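7/13/24

Up at six, before the heat. The shared workshop on Laskowska is open on Saturdays only until two, so I wanted the whole morning there and I took the first tram with the gripper wrapped in a towel in my rucksack. I had the new finger pads in my shirt pocket, and I touched the pocket so many times on the way that the woman opposite me moved her bag.

I write this in English again, as I promised myself in the winter. It goes slowly but it goes. The words for tools are easy. The words for what was wrong are more difficult.

What was wrong, then. The shoulder joint of Karna still sinks when the arm is stretched out fully. I name it Karna in this diary because everybody at the workshop does, although at first it was only the word I wrote on the box. When the arm is folded, all is well. When it reaches forward more than two thirds of its length, the motor holds for some seconds and then gives up a little, and gives up a little more, like a person who falls asleep at the table. I thought for two weeks that it was the motor. I bought a stronger one from Wornico, and this was money I did not want to spend, and with the stronger one it sank also, only more slowly.

Today I found it. The screw that holds the pulley on the shaft has a flat place to sit on, and it was not sitting on it. It was beside it, on the round part, so under load the pulley was creeping. I marked the shaft and the pulley with a white pencil, one line across both, and stretched the arm, and waited, and the two halves of the line went apart. I was angry and glad in the same minute. I took the old motor out of the drawer, put it back in, set the screw correctly with a drop of glue on the thread, and the line stayed whole for as long as I had patience to look at it. The motor from Wornico goes back in its box. I have thrown away the receipt, of course.

Janka Štefanec was at the other bench the whole morning with her loom, the one that she wants to run from a small computer. She asked me for the 2 mm key and I gave her the wrong one, and she used it for a quarter of an hour without saying anything. We had tea on the step. She thinks that I should put a counterweight behind the shoulder and stop asking so much of the belt. I said I would think about it. I have thought about it now, and she is right, but it means a new bracket, and the bracket means that the base plate must be drilled again, and the base plate is the only part of Karna that I made nicely.

After tea I did the wrists. The cable for the gripper was too short when the wrist turned to the left, and it pulled itself out of the plug. I made it longer by the width of my hand and guided it with two clips along the forearm. It is not beautiful. I will print a proper channel for it when the printer is free, but the list for the printer is long, and the Grorville people have it every evening for the parts of their boat.

The new pads are good, I believe. The old ones were hard plastic with a thin rubber, and they left a mark on everything soft. The new ones I cast myself from silicone, in a mould made from a piece of drainpipe, and they bend inward a little when they press. I tried them by hand first, with the gripper off the arm, closing the fingers with the knob. On a tennis ball, very good. On a matchbox, good if it is straight. On a glass jar, I did not dare to lift it higher than the thickness of a book.

The program I have changed less than I wanted. There is one file where all the positions of the arm are written, and today it has 1,578 lines, and I am ashamed of most of them. When I began I wrote down each position by hand, because I did not know how to let the arm calculate. Now it calculates, but the old lines are still there, and I am afraid to delete them in case something is leaning on them. I deleted 29 today. Nothing fell down. Next Saturday I will delete more.

The thing I want from it has not changed. I would like Karna to stand in my kitchen and put my lunch in order in the evening, when I come home and have no wish to stand up any more. My sister laughs at this. She says that I could pack a lunch every day until I am old in the time I have spent on the arm. It is true and I do not mind it. I have the order of the work already on paper: the closed box first, flat on the bottom, then the round things beside it, then the zip.
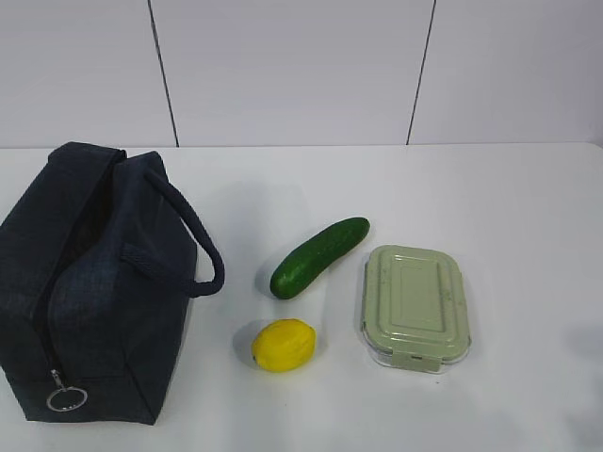
The zip I will keep for the end, or for never. A zip needs two hands, one to hold the cloth and one to pull, and Karna has one hand. I could fix the bag to the table with a clamp, but then it is the clamp that must be opened, and by whom? For the moment it is enough if the bag is open already and the things go in without being dropped from high up.

The box will be the hardest of the things that are not the zip. It is glass below, so it is heavy, and the lid is wider than my gripper opens if I come from the wrong side. I must take it across the short way, and low enough that I hold the glass and do not pull at the lid. Perhaps I will practise first with a box of plastic in the same size, so that I do not have to sweep the floor. A lemon is kinder. It can be taken from any direction and it forgives pressure. With a cucumber the fingers must first turn so they come across it, and this is where the wrist cable matters, because a cucumber never lies the way I had in my plan.

I wrote also a small rule for myself, which I copy here so I do not forget it. Before the arm moves, one hand on the red switch. Last month I was reading the screen and the arm went to its home position by the shortest way, and my cup was on the shortest way. I have now the second-best cup.

At half past one they began to sweep and I had to pack. I left the arm on the shelf under a sheet, with a paper on it asking people not to turn the elbow by hand. The gripper I took home again. On the tram it was so hot that the silicone smelled, or I imagined that it smelled.

In the evening I drew the bracket for the counterweight. Three times I drew it too wide, and the fourth is possible. If I use the two holes that exist already at the back of the base plate, I need only one new one, and it would be hidden underneath. I will show it to Janka before I cut. I should also ask her if she still has my key.

I would like to have the arm at home by September, when the evenings are shorter and I am more often in. To buy: M4 screws, the longer ones. Glue for threads, the little bottle is nearly empty. White pencil. Bread.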